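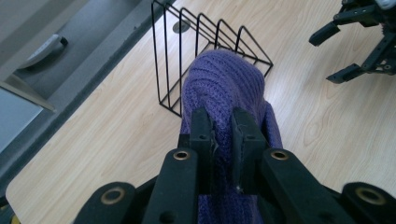

Does the Trellton gripper hold knitwear safely?
Most of the time it holds well, but mine had a fault in the release, and I would not leave it alone with good clothes.

I bought the pair in January. After 2000 grips the left one began to stay closed when I let go of the trigger. It happened 11 times in one evening, always with thick ribbed knits. One scarf got a pulled thread. I also pinched my finger when it opened late — not serious, but it hurt.

Lamrani, the seller, answered in 24 hours and sent a new spring. The problem is smaller now, not gone. The manual says nothing about a stuck release.

2 stars from me.

Hatem Hajji, 8 Oct 2023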